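Pemer Field

Pemer Field is a small general aviation airport two miles north of Jalton. It has one paved runway and a grass strip, which is open only in the dry months. The field has no control tower, and pilots announce their position on the common radio frequency.

History

The first hangar was built by the Klinhom Flying Club, which used the place for glider towing. Later the county bought the land and paved the runway. The club still keeps 13 aircraft at the field, most of them two-seat trainers.

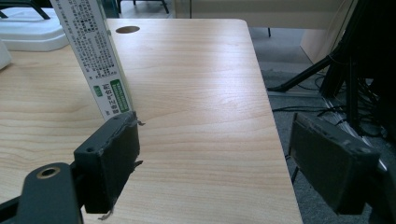 Training

The flight school Idari Aviation gives lessons for the private license and the instrument rating. Ground classes start in April and in September. Night landings are permitted until 10 p.m., and after this hour the runway lights are switched off.

Page last changed in April, by the Airfields desk
Contact | Copyright | Back to top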